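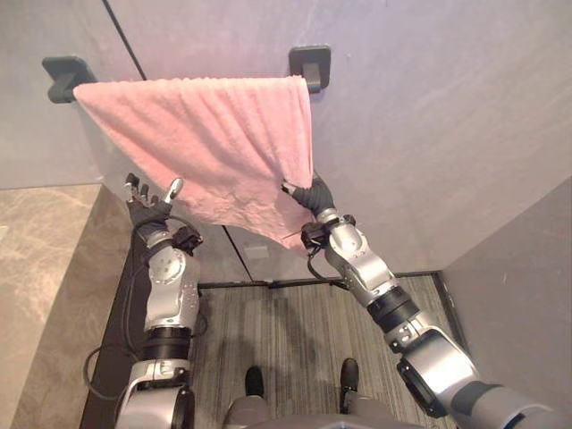
The Pestgate Festival of Short Film is a yearly festival held each March in the harbour town of Ondville. It shows work of 23 minutes or less, made by people with no studio backing, and has become one of the liveliest dates in the regional film calendar.

History

The festival grew out of a film club that met above the Pestgate, an old covered market. Its first edition drew 70 people to a hall with far fewer chairs, and many watched the whole programme standing up. When the hall closed for repairs, the festival moved to the Jafri, a single-screen cinema with 300 seats and a wonderfully deep stage. It has stayed there ever since.

Programme

A typical edition has 34 films, split into four evening blocks and a Sunday-style matinee for families. Comedies and ghost stories have always done well with the Ondville crowd, but the late block, which starts at 10 pm, is the real treasure — strange, noisy little films that seldom get a big screen anywhere else. Silent entries are played with live piano.

Awards

The main prize, the Drerell, is chosen by audience vote on paper slips. It takes its name from the make of projector used at the early club nights. The winning film is shown again on closing night, usually to a full house and a good deal of cheering.

See also
Film clubs
Short film
Jafri Cinema, Ondville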